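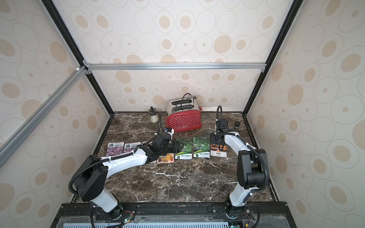 From August, new house rules for the two-arm cells

At the end of last month we finished the second version of the house rules for the two-arm cells, and they are valid in Stolbridge and in Endden from August. The first version was written in a hurry when the cells came, and many of you told us that it was too long to read and too short on the things that matter. The new one fits on two sheets. The full text hangs next to each cell. I repeat only the points which are changed.

Reach zone. While the arm power is on, hands stay out of the enclosure. Before, it was allowed to reach in "for a moment" if the operator was told. This is no longer allowed. You say "hands", the operator switches to hold and answers "held", and only then you reach in. It sounds a little like theater, but in Karabulut they work like this for a long time already and people got used to it within a week.

Cables on the arms. The sleeves must have enough slack for the full movement of the wrist, and they are fastened to the links with ties. Check the ties before the first run of the day. A tie that is missing or cut is replaced before the power goes on, also when the sleeve still looks good. Cut the tail of the new tie short, so it does not scratch the next person.

Household appliances. An appliance with a power cord may stand in the cell only unplugged, with the cord lying on the appliance or behind it, never across the table. Heating functions are not used at all in these cells. If your task needs a warm appliance, speak with me first.

Flat items. Paper packets, cards and labels are the things we lose most. In the last count we had 321 items on the list and found 268 of them. Please lay them inside the reach of both arms at the start, and when a session is over, look also under the arms and under the edge of other packets. 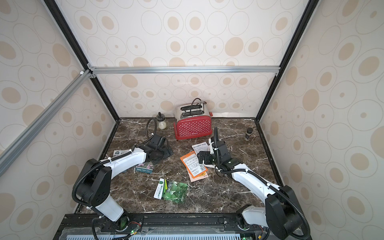 Packets and cards on the table of a two-arm cell, with a toaster at the back.

Speed. The limit for work with thin items is now 600 in the controller setting, where it was 1000 before. Sokumard, who maintain our controllers, can lock this value for you if several people share one cell. I recommend it.

Reports. Every contact between an arm and the enclosure, or between the two arms, goes in the log book, also if there is no damage. Write the time and what the arms were doing. One line is enough. A report is not used against anybody, and I would be glad to have too many of them.

If you work in the cells, please read both sheets and sign the list at the door by Friday. Who cannot come to the door in time can write me a message. Questions about the reach zone are best asked at the cell itself, I am there most mornings from nine.

Uldis Butkienė, workplace safety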